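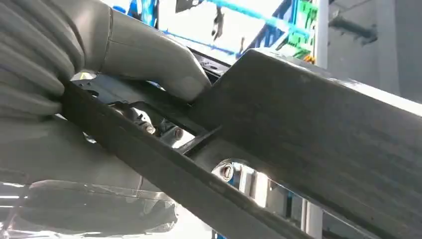 Count the hours, not the episodes

Most teams that collect demonstrations for a learning system report one number, and it is the number of episodes. I think it is the wrong number, and I think it has made our data worse.

I worked on the collection side at Brunent for two seasons. The task was handling metal subassemblies: grip a bar, bring it to a bracket, hold it while the other part is seated, let go. When I joined, the set had 1,754 episodes. When I left it had 3,326. Everyone was pleased with the growth. The model trained on the larger set was a little better on the parts it already handled and no better on the ones it dropped.

The reason was plain once Romana Malý sat down and watched the recordings, which took her most of June. Of the new episodes, a large share were the same approach, from the same side, with the bar lying in the same place on the bench. Operators had a daily target. An easy grasp takes less time than a hard one, so they set up easy grasps. I did it too. If the bar landed at an awkward angle I would nudge it straight before I pressed record.

That nudge is the part of the job the model most needed to see. Dark steel is hard to see against dark steel. Near a bracket, the finger and the tube cover a lot of the wrist view, and the operator has to decide where the edge is from a thin line of light. People slow down there, back off a few millimeters, and try again. Under an episode count, all of that is wasted time.

Ctibor Štefanec, who ran the schedule, did not agree with me then and does not now. His view is that volume sorts this out. Collect enough and the awkward cases come along by themselves, and an episode target is the only thing a manager can check at five in the afternoon. He has a point about checking. Hours are easy to pad. But awkward cases do not come along by themselves if the people collecting are paid, praised or ranked for avoiding them.

What I would do is set a shift length and a list of starting conditions, and drop the episode target. The list at Mosent, where I went next, had 11 starting conditions for a similar task. They included the bar upside down, the bar turned away from the bracket, and the first grasp made too close to the end. The operator worked through the list in order and started again. Failed attempts were kept and labeled as failed. Silvia Rusnák wrote the labels, and there were only four of them, so people used them the same way.

We finished with 2,123 episodes, fewer than Brunent had, and they were longer. I will not claim the comparison is clean. The gripper was different, the lighting was better, and the operators had more experience. I do say that when the policy failed, we could look up which starting condition it failed on and go collect more of that. With the older set we could only collect more of everything.

There is a cost. Hard episodes are tiring, and hand positions drift late in a shift. Pacita Castillo asked for shorter sessions with a longer break in between, and she was right to. A plan like this one needs that written in from the beginning. It also needs someone to look at recordings every day, even if only a handful, and most budgets I have seen leave that person out.

If a team has to report a single figure upward, I would make it the number of starting conditions with enough attempts in them. It grows slowly and looks poor on a slide. I would still rather defend it than explain again why the robot can pick up a bar only when I have straightened it first.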